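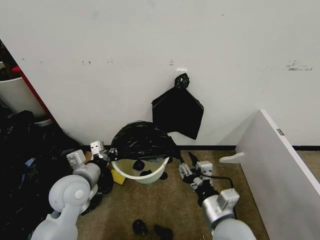 **gritpan** wrote:
My landlord switched our building in Vukville to pay-per-bag trash in July and I don't buy the math. The Trokanex flyer says the average household saves $263 a year. Average of what? I went through a lot of bags before I quit using a regular can. Now I hang a black garbage bag off a little white hook plate on the wall, with a bucket on the carpet under it, and I still can't get under 4 bags a week.

**dunmore_l** wrote:
Where did they get $263? Our building on Fonseca got the same flyer with a different number on it.

**gritpan** wrote:
Footnote says "based on 2,801 households." Doesn't say which ones, or for how long.

**tallowbee** wrote:
I'll be the one to disagree. We're a family of five and our bill dropped. You have to compost, and you have to flatten stuff. Four bags for one apartment is a lot.

**gritpan** wrote:
Compost where? I'm on the third floor. And dropped compared to what, the old flat fee or the old flat fee after they raised it?

**tallowbee** wrote:
After. Fair point, but it's still lower.

**oldpilot600** wrote:
Vokon ran the same deal in my last town. Cheap bags the first year, then the price crept up. Keep your receipts.

**dunmore_l** wrote:
> Cheap bags the first year

Do you have the prices, or is that from memory? People said that about the water meters too and mine never moved.

**oldpilot600** wrote:
Memory. I'll look in the garage.

**gritpan** wrote:
Please do. I've asked Trokanex for the full survey twice and got the flyer back both times.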